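The council in Plarkinside has run its budget meetings online for two years, and anyone in the town can vote on how part of the money is spent. We spoke to a researcher who has followed the process since it began, as part of a wider study of local democracy and digital media.

She started with the turnout. In the first vote, 69 per cent of those who registered went on to cast a ballot. "People quote that figure a lot," she said. "It leaves out everyone who never registered. In the Rathnayake estate hardly anyone did."

Her team knocked on doors there in July. Most people had heard of the vote, but they had heard of it from neighbours and thought it was a survey. 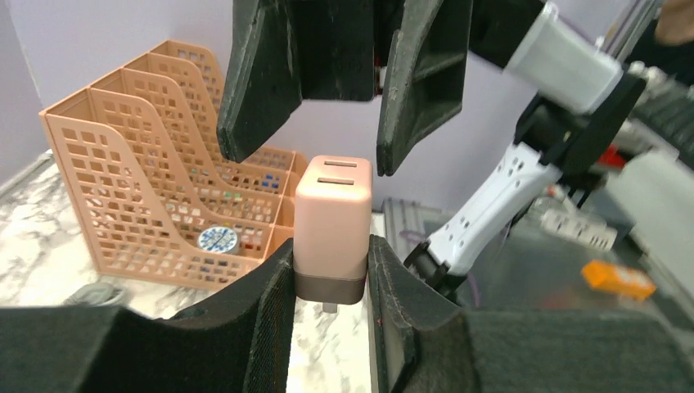
A pale pink charger with two USB ports.

The voting site, Plalora, was built for phones. She thinks that was sensible, but says it shaped what was discussed. "You get a title, a photo and three lines of text. A new playground fits into that. A change to the way housing repairs are handled doesn't, so it gets fewer votes."

I asked whether the council had taken this on board. She said officers were open to it and councillors less so. Some wanted to keep the site as it was, as the winning projects were easy to show to the local paper.
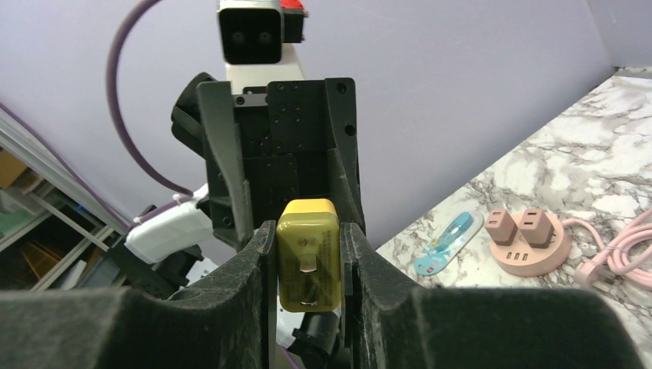
She compared the town with Trovismont, where proposals are first read out at evening meetings and only then put online. Fewer people take part. Those who do tend to stay for the whole process, and several have gone on to challenge the council over contracts.

"I wouldn't say one is more democratic," she said. "They are asking people for different amounts of time, and time is shared out very unevenly."

The next part of the study will look at who writes the proposals. She expects to find that many come from people who already sit on a residents' group.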